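The fault was in the log the whole time

The write-up on the Skinanau gripper fault came out in September, and most of the talk since then has been about the finger that stuck. I think that is the wrong thing to argue over. Fingers stick. The part worth worrying about is how many bad recordings went through before anyone stopped.

For readers who missed it: Skinanau collects training data with hand-held grippers. A person holds the tool, picks up a bottle or slides a board, and the recording later teaches an arm to do the same. In one batch of 1,071 recordings, the width sensor on one tool had slipped on its shaft. The gripper closed on an object and the sensor still said it was 12 millimeters open. The video looked fine. The numbers beside it were wrong in 400 of the recordings.

An arm at Motaung was then trained on the batch. It did what it had been taught, which was to squeeze past the point where it should have stopped. It cracked a glass lid and threw a piece off the bench. No one was hurt. The person closest to it had stepped out to take a phone call, and I don't consider that a safety measure.

The report blames a loose set screw and recommends thread locker. Fine, use thread locker. But the same tool had a self-check that flagged a width mismatch on the first morning, and the flag went into a log file that no one was assigned to read. The software kept recording. It was built that way on purpose, so that a session would not be interrupted by small warnings.

I worked on packaging lines for years before I wrote about any of this. A line with a bad sensor stops. People complain, the shift numbers look terrible, and somebody walks over with a wrench. We put up with that because a machine that moves near people has to be trusted, and the stop is where the trust comes from. Data collection has picked up office habits instead – if the file saved, the work is done.

My proposal is dull. Close the gripper on a gauge block at the start of every session and again at the end. If either reading is off, throw out everything between them. Ondulska already does this with its Vurnen tools, and its operators grumble about the lost time. A batch of 1,000 recordings you can stand behind is worth the grumbling.

I would also make the warning block the next recording until a person clears it by name. Skinanau says it is considering this. It should have it running before the next batch goes out.
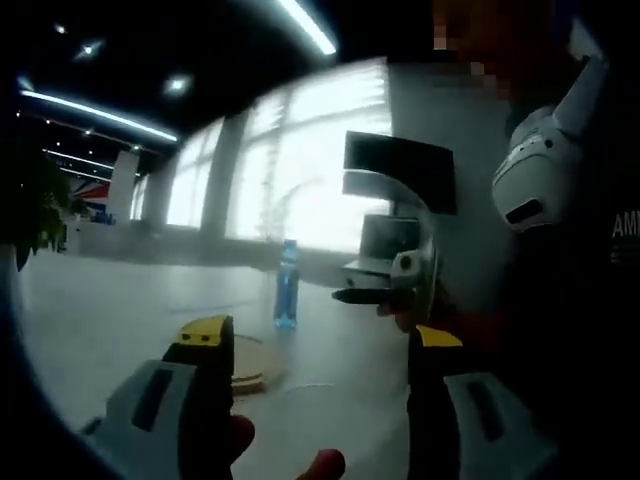 A hand-held gripper in use at a tabletop, with a wooden board and a blue water bottle ahead of its fingers.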